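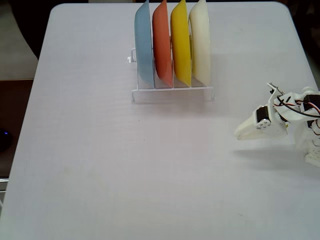 10 March 2022

Bench notes, hair side. Leave-in conditioner, batch 26, plus the twist-out trial that was supposed to be finished in January.

Picked up where I left off. Batch 25 was fine in the jar and awful on hair: white flakes on every swatch by the next morning, like the hair had been lightly floured. I blamed the gel. Then I reread my own sheet and found I had put the gel on top of a conditioner with twice the film former it was meant to have. So the gel gets an apology and I get to make the whole thing again.

Batch 26 changes:
- film former back to the original amount
- flaxseed extract from Krūmiņa instead of the old powder, which clumped no matter how slowly it went in
- fragrance left out until the rest behaves
- same preservative, same water

Mixed at low speed for 30 minutes. The Krūmiņa extract went in without a fight. It smells of wet cereal. That fades once it's on the hair, mostly, but whoever does the fragrance will have to plan for it. pH came out slightly high, two drops of citric solution brought it down, third drop was greed and I had to correct back up.

Swatches: the curly set from Skamis, lot 3127. Washed all of them with the plain shampoo, no conditioner, towel blotted. Two-strand twists, small end clips. I twist tighter than everybody else here and the swatches show it, so if you take over partway through please do a full set of your own and don't finish mine. The mixed set last time told us a lot about our hands and very little about the product.

Drying: 1440 minutes on the rack, because the timer on the cabinet only accepts minutes and I refuse to buy another timer. Cabinet fan on low. Do not use the high setting. High gives lovely volume and also frizz you could lose a comb in.

Took down one early, at lunch, out of impatience. Still damp at the core, so it doesn't count and I've marked it. For what it's worth, no flakes. Definition good at the ends, loose at the root, a bit crunchy until scrunched. I would wear it, though my standards at lunch are low.

Cletuso sent over their new edge control to try with ours. Dabbed some over the leave-in on the back of my hand and it balled up in under a minute. Same thing on a swatch. Tried again with the leave-in fully dry and it was better, still not good. Could be their wax, could be our film former, and I expect both sides to have a firm opinion about which. Next round: their product over plain water, ours under plain gel, so at least the argument has something to stand on.

Nirkent wants the twist-out results written up as "hold through day three." We have no day three. We have day one and part of a lunch break. Told them so, more politely.

To do
- take down the rest of batch 26, comb test on half, leave the other half alone for day three
- humidity box needs a new door seal, the tape is embarrassing
- order more small clips, the teeth on the old ones snag
- relabel the two jars that both say FINAL
- ask Skamis if they can match the lot, the last replacement was a looser curl and threw everything off

Jar 2 has a skin on top. Lid wasn't down all the way. Mine, I think.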